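Ukevex Opens Winter Coat Exchange at Clekevden Hall

CLEKEVDEN - Ukevex will run its winter coat exchange again this December, with 233 coats and jackets already sorted and ready to hang. The exchange is open to anyone in town and there is no charge.

Visitors can bring a clean coat and take another, or simply take one. Coats are shown on freestanding racks and clothing rails, grouped by size. "People want to see a coat hanging up before they try it on," said Revathi Marar, who manages the exchange. "Folded in a box, it all looks the same." 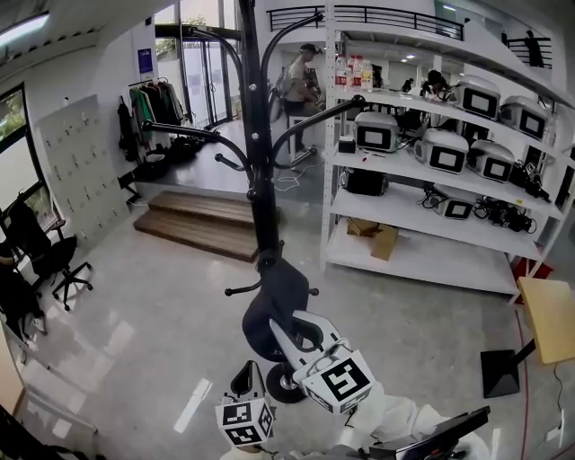
Do I have to bring a coat to take one home?

Anyone may take one coat, with or without a donation.

Coats should have working zippers or buttons. Small repairs are handled by Achari, a local tailoring shop, which has set aside two sewing machines for the work. Hats and gloves are welcome too - shoes are not.

Doors open at 3 p.m. Donations may be left at the front desk in the mornings.

Press contact: Vangelis Athanasiadis, Ukevex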